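Can a machine clear my kitchen table yet?

Posted in Home Tech, Tuesday, May 31, 2022

Corkari
I have a robot vacuum and I love it, so now I want more! My dream is something that clears the table after dinner and puts the cups away. I've got a budget of 1,594 dollars saved up. Is there anything out there for a normal house, or am I years early?

3 replies

Pană
Years early, but what a fun time to be watching! Arms are pretty good when every part shows up in the same spot. A kitchen table is harder, with a different mess every night. A lot of the learning now starts with people doing the chore themselves, holding a gripper so the machine gets examples of how a hand would go about it.
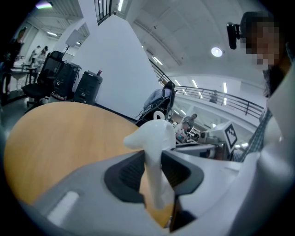
Photo: Nudarbridge open workshop album

The round oak table on the left is the sort of surface you'd be asking it to clear. It sounds simple until you think about all the ways you reach for a cup without planning it (over a plate, around the salt, left-handed with the phone in your right). I'd keep the money for now and look again in 2 or 3 years.

Ellanstead
just get a second vacuum lol. mine does the whole downstairs, 255 runs and still going

Nudarbridge
Pană has it right, and I'd add that the grip itself is a big part of the puzzle. Too soft and the cup slides, too hard and a thin one bends. Two fingers can do more than you'd think, though!

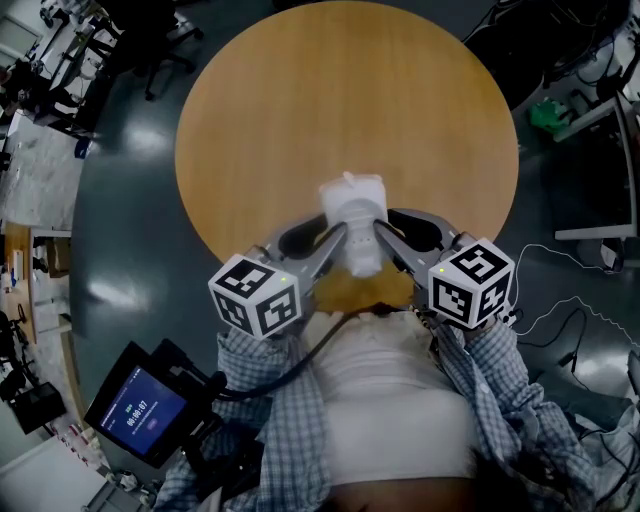

What to try in the meantime

If you want to play with this stuff, buy a small hobby arm and start with one plastic cup on a bare table. Mark the spot with tape. Once it can pick that up every time, move the cup a hand's width over and watch what happens. You'll learn a ton in a weekend. Leave glass and anything with soup in it for much later.

Corkari
Thank you all! Hobby arm it is. My kids already want to name it.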